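Perkerier Recording Guide
Section 4: Recording and replaying a contact-rich trial

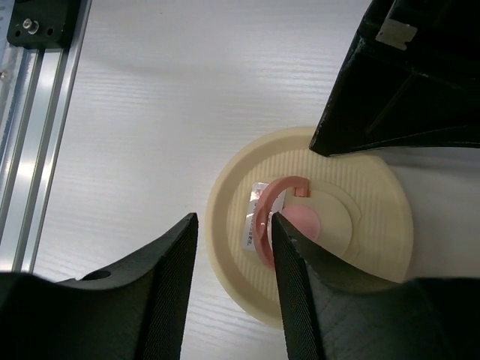 The Perkerier method learns a placing skill from short recorded trials, and the wrist view is the only picture the policy gets. Everything the model later has to judge must therefore be visible from the wrist during the approach. With the ridged dish, check that the raised platform in the middle and the open side of the pink C-shaped ring can both be made out, as they can with the fingertips down at the dish. The open side is what the policy uses to work out which way the ring is turned.

Before you start

The arm must be homed and the Ruren logger running. Set the logger to 15 frames per second. Other rates will record without complaint, but the training script drops those files.

4.1 Recording a trial

1. Place the dish on the table inside the working area. Vary its position between trials.

2. Put the ring and the other parts in the dish by hand. Do not line them up.

3. Open the wrist view in Lukik and check the focus on the ridges of the dish floor. If they blur into one tone, clean the lens and check again.

4. Press Record, wait for the tone, then begin the approach.

5. Move at a steady pace until first contact. After contact, slow down and let the force reading settle before closing the fingers.

6. Release the part, lift clear of the rim and press Stop.

7. Mark the trial as success, partial or failure. Keep the failures — the method uses them to learn where contact goes wrong.

Caution: Do not drive the fingertips down on to the dish under position control. Switch to compliant mode first. Keep hands out of the working area while the arm is live.

Note: Small loose items may stay in the dish during a trial. They count as clutter and should be moved between trials like everything else.

4.2 How many trials to record

The Quintero set, which the default weights were trained on, holds 1,229 trials. In our tests the placing error stopped falling at roughly 1,000, and further trials of the same parts made little difference. For a new part of similar size, start from the default weights and add trials in batches of nine.

4.3 Replaying before training

1. Load the batch in Lukik and choose Replay, Wrist only.

2. Step through to first contact in each trial. Reject any trial where the open side of the ring stays hidden for the whole approach.

3. Compare the force trace with the picture. If the two are out of step, run the clock check in Section 3 and record the batch again.

4. Export the accepted trials. Rejected files are moved to the holding folder and can be restored until the next export.

Section last revised 2019-03-19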